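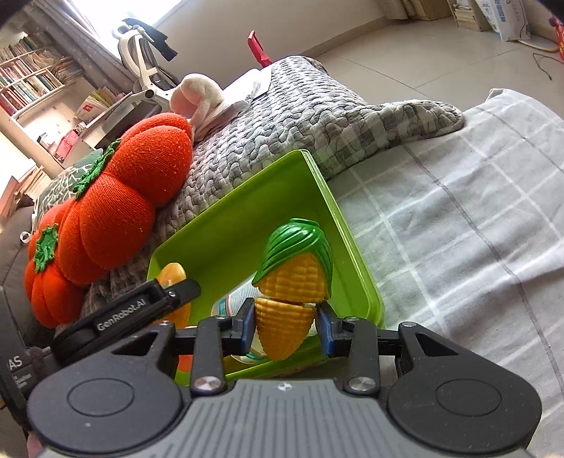
Toy corn over a green bin.

The case against the five-star toy box
By Clementina Veloso

My sister sent me a link in October to a play kitchen vegetable set with 1,859 reviews and an average so close to perfect that the site had rounded it up. She wanted to know if it was any good. I said I had no idea, and that the 1,859 people probably didn't either.

She thought I was being difficult. Maybe so. But I have been reading toy reviews closely for a while now, and I have stopped believing that most of them tell a parent anything worth knowing.

Start with when they get written. The set I looked at most closely came from Trovby, 13 pieces in a drawstring bag. Review after review said the box had just arrived. "Can't wait to give this to my grandson!" Five stars. "Looks adorable, wrapping it tonight." Five stars. These people are rating a delivery. I don't doubt they are pleased, and I would be pleased too, but a toy that has never been near a child has not been tested by anyone.

The reviews I want are the ones from a year later, and they hardly exist. Who goes back? By then the bag is lost and so are half the vegetables, and the parent has moved on to complaining about something else. I found two on the Trovby page that mentioned a second birthday party or a younger sibling. One was three stars, the other was four, and both were buried so far down that I had to keep clicking for longer than I want to admit.

Then there is the word "educational," which the sellers put in and the reviewers hand straight back. Macedo prints it on the front of every box it sells. A child who pulls apart a pretend carrot is said to be learning fractions, or fine motor skills, or healthy eating, depending on which side of the box you read. I taught first grade for long enough to be suspicious of this. Kids learn plenty from play food, mostly about bargaining with other kids over who gets to be the cook. I never met one who came to like peas that way.

The review sites say they are cleaning things up. Gurus, the one my sister swears by, announced that it had removed 4,000 reviews it called unreliable. Fine. Out of how many? It didn't say. It also didn't say what the removed ones had in common, so I can't tell whether the ones left standing are any better – or just better written.

I know the answer I'm supposed to give here, which is to buy less and buy it from a real store. I'm doubtful about that too. The Kerkness near me is a real store, and the woman at the register told me everything in the toy aisle was "super popular." I bought a stacking tower on the strength of that. My niece used the rings as bracelets for a week and the pole as a microphone, and the pole is the only part still in the house.

What I ended up telling my sister was to ask the mother next door, who has three boys and no patience. She bought the Trovby set anyway. It had free shipping.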